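Walura Passenger Terminal – Progress Report to the Regional Port Fund
Reporting date: 20/03/2022
Prepared by: Marthinus Jacobs, project manager

1. Status

The berth extension at Walura is on program. The two new mooring dolphins are in place, and the fender panels supplied by Koubek have been fitted along the eastern face. Once the works are certified, the berth will take a ship carrying 3,001 passengers on a turnaround call. The existing limit stays in force until then, and no bookings above it have been accepted.

Dredging of the swing basin finished ahead of the monsoon swell. The survey contractor is still processing the final soundings. Pieter Mtshali has asked for a second pass at the northern corner, where the earlier chart and the new data don't agree.

2. Terminal building

Internal fit-out is behind the berth works by 24 days. The main cause is late delivery of the baggage conveyor from Rallholm, which was held at the port of loading with a paperwork fault. The conveyor is now on site and partly assembled. Check-in counters, security lanes and the customs hall have been wired and painted.

The family waiting area next to the departure lounge was added under variation 2. Its cost is met from contingency and does not change the grant total.

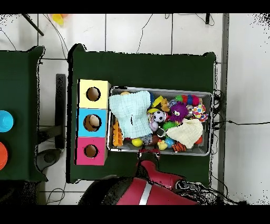
Air-conditioning in the arrivals hall has been run at part load only. Themba Shabalala will carry out the full-load test when the permanent power supply is connected. The temporary supply can't carry the chillers and the gangway motors at the same time.

3. Shore operations

Linesmen and gangway crews have started training under Johannes Buthelezi. Coach parking has been marked out for 30 vehicles – the traffic study called for this figure on a turnaround day. Talks with the Fovedwood line on its first-season calls continue, and no berth dates have been signed.

4. Risks

Permanent power remains the main risk to the opening date. A further slip would push the gangway trials past April. The fender warranty is also open, as Koubek wants its own inspector present at the first heavy berthing.

5. Next period

Final soundings to the harbour master. Conveyor commissioning. Power changeover. Wenceslao Quezada will submit the next claim for payment with the certified berth drawings attached.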